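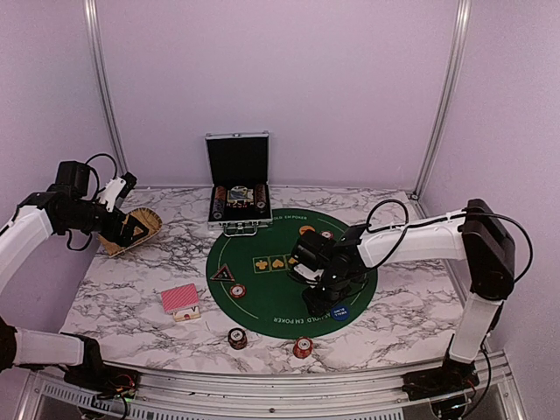

Desert luck, also called the Kalutholm problem, is the question of how much praise or blame a person should get for things that were partly up to chance. Old question, newer name. Comes up in ethics, in law, in arguments over pay. The usual way in is a card game. Take a round green mat like the one with HOLD EM POKER printed on it, a row of card spaces outlined in gold across the middle. Two people play the same hand the same way, same nerve, same arithmetic. One wins. People call the winner clever and the loser reckless, though the choices were identical. What exactly is being praised?

Name

From the Kalutholm lectures, a short series that went round as photocopied notes before anybody printed it. The notes talk about "luck in what one is owed." Desert luck is the shortened form and it stuck. Nothing to do with deserts. Some older texts write it desert-luck with a hyphen, meaning is the same.

Main positions

The strict view. Judge the choice, never the result. A driver who looks away from the road and hits nothing is as much to blame as one who looks away and hits a child. Tidy on paper. Few people can hold on to it for a whole afternoon.

The result view. What happened is part of what you did. The second driver killed someone and the first one didn't, and blame should follow that. Closer to how courts work in many countries, and closer to how people talk at the dinner table.

The split view. Blame the two drivers equally, but allow that the second owes more — an apology, money, a changed life. Keeps guilt and debt apart. Critics say the line between them is drawn wherever it's convient.

The Gravavmont school went further than all three. Its writers asked about luck in character. If patience comes from a calm childhood, then the patient person was dealt something too. Follow that far enough and there's not much left to praise anybody for. Some of them accepted this. Most got off a stop or two early.

The Erkodeck survey

Often cited, not always carefully. 2627 people read pairs of short stories, same act and different ending, and gave each a blame score. Asked in general terms, most said endings shouldn't matter. Then they scored the bad endings higher anyway. Of the 47 story pairs used, 20 were later dropped from the reprint for being unclear, which weakens it a bit. Still the main source for the claim that people believe one thing here and do another.
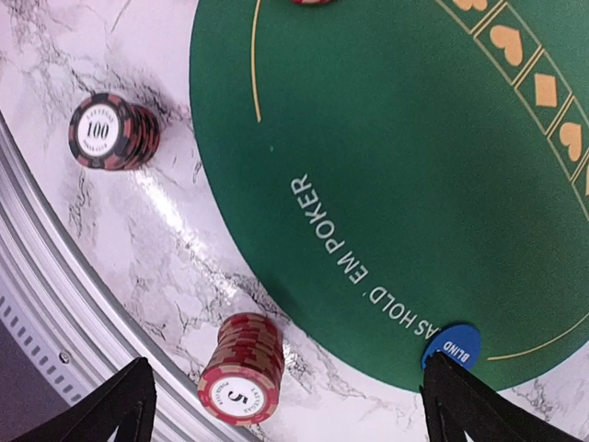
A reader of an earlier version of this article objected that the survey shows nothing of the kind. A bad ending, on this account, is evidence: if harm followed, maybe the act was more careless than the story let on, and scoring it higher is just sensible reading. So no contradiction, only people filling in gaps. A fair point, and the strict view has trouble answering it. The result view doesn't need to.

Pay and reward

The same puzzle turned around. Bonuses go to whoever was in the right market in the right year. Defenders say rewarding results makes people try harder. Maybe so, but that's a reason to pay them — it doesn't show they earned it. Two separate claims, often run together in newspaper columns. The Lumenta essays spend 93 pages pulling them apart and end up recommending fairly ordinary taxes.

See also

Blame
Fairness
Free will
Gratitude
Negligence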